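Skirner stationery list, archive
Search the archive Enter keyword Go
6 min read

Subject: Re: Flat cases or soft pouches for the evening classes?
Date: 2026-07-06

Dear all,

Thank you for the many answers to my question. I could not answer each of you separately, so I try to do it in one message. Please excuse me if it becomes long, and if my English is sometimes stiff. I write slowly and I read everything two times before I send it.

To repeat the situation for those who joined later: we have evening classes in Clatby, adults mostly, and every person receives a pencil case at the beginning of the course. Until last year we gave the soft pouch from Trullier, with the zipper. We have 60 of them in the closet and 15 have a zipper that does not close anymore. So the question was if we should repair, buy the same ones again, or change to a flat hard case with a lid.

On the list the opinions were divided almost exactly in the middle. The friends of the pouch say that it is quiet, that it accepts anything, and that it can be squeezed into a full bag. The friends of the flat case say that you see what you have. I was a pouch person for 15 years. In the last weeks I have used a flat case every day, to be fair to the other side, and I must say that I am changing my mind.

What surprised me is how much less I carry. In my pouch I found nine pens, and three of them did not write. In the flat case there is no place for a pen that does not write. A whiteboard marker goes across the back, the small things go in front of it, and then the tray is almost finished. I still had to learn not to put the marker in last, for then I must lift it over everything else.

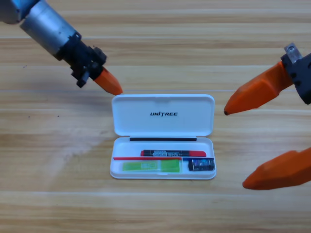

Florence Després wrote:

> I have to disagree a little with the praise of flat cases.
> They are lovely at home on a desk. On a bus they are
> terrible. The lid opens on your knees and everything is
> on the floor, and you will not find your sharpener again
> before the last stop. For people who come to class
> directly from work, I would keep the pouch and replace
> only the zippers. A tailor can do it in one afternoon if
> you bring them all together.
>
> My second point is the noise. When 15 people close a hard
> case at the same moment, the teacher has to stop talking.
> I know that this sounds like a small problem. Please try
> to teach the past perfect in such a room.
>
> And please, whatever you choose, do not put correction
> fluid inside. I say this to every group and every year
> somebody has a white coat that was not white before.

Florence, you are right about the bus, and I have no good answer to it. I put a wide rubber band around the case when I travel. It holds, but it is not elegant, and I forget the rubber band at home in half of the cases. (I see now that this is a joke in English. It was not planned.)

About the zippers: I asked the tailor near the station. She was willing, but she asked for the same zipper from Trullier, and this one is not sold separately. With a different zipper she must open the whole seam, and then the price for one repair comes near to the price of a new pouch. So I think the 15 broken ones will become storage for chalk, where it does not matter if they close.

About the noise I can report something positive. If you put one finger between the lid and the tray and let it down slowly, there is almost no sound. Whether a group of adults will do this at nine in the evening when they want to go home, this is another question.
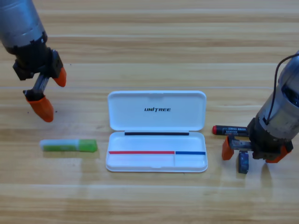

Cleaning was the point that decided it for me. A pouch has a seam at the bottom, and in this seam lives all the dust from the pencils, and you can turn the pouch inside out and beat it over the trash can and it will still be gray the next morning. With the flat case I take everything out, fold the lid fully back onto the table and go over the shallow tray with a damp cloth. The divider on the right side is the only place where I have to slow down a little, and the red and blue line across the inside gives me the direction, so I wipe first above it and then below it. The corners are rounded, and the cloth goes around them easily. The outside I clean only when I see fingerprints, and on white you see them quickly.

For stains from a whiteboard marker I used a drop of rubbing alcohol on a cotton pad. Please try it first on the outside at the bottom, where it does no harm if the surface becomes dull. For pencil marks a normal eraser is enough. I would not use the rough side of a kitchen sponge. I did this once with an older case from my desk drawer and it has been cloudy since that day.

Now to the question from Wickramasinghe, who asked what exactly should go inside for a beginner group. My list at the moment:

- one whiteboard marker
- one pencil, not too long
- a small sharpener
- an eraser
- a short ruler, if it fits flat

I have left out scissors and glue. We keep these on the shelf for the whole class, and they come back to the shelf more often than I expected. I have also left out the highlighter, but here I am not sure. Some students color the complete page and then they cannot find the important word, others really need it. If you have experience with this, please write it to the list.

One more small matter is the length of the pencil. A new pencil can be too long for a narrow compartment, and then people push it in diagonally and the lid does not close. Measure the tray inside before you order pencils for the whole class. I measured outside, and now I have 200 pencils which must all be sharpened a good piece shorter. In the breaks we take turns with the sharpener on the wall.

My plan for July is the following. I will order flat cases for the beginner group only, and the other groups keep the pouches that still close. The beginners write at the tables in the big room, and they leave their cases in the closet between the lessons, so the problem with the bus is not there. The two groups which take their things home stay with the pouch. I hope this is acceptable also for Florence.

What I still do not know is how to put the names on. Paper labels come off when I wipe, and permanent marker directly on the plastic looks sad when the next person gets the case. Somebody on this list wrote in spring about labels that can be washed, but I cannot find the message with the search. Could this person please write again, with the name of the label and if it leaves glue behind?

With friendly greetings from Clatby, and thank you again for your patience with my long message.

9 comments
15 shares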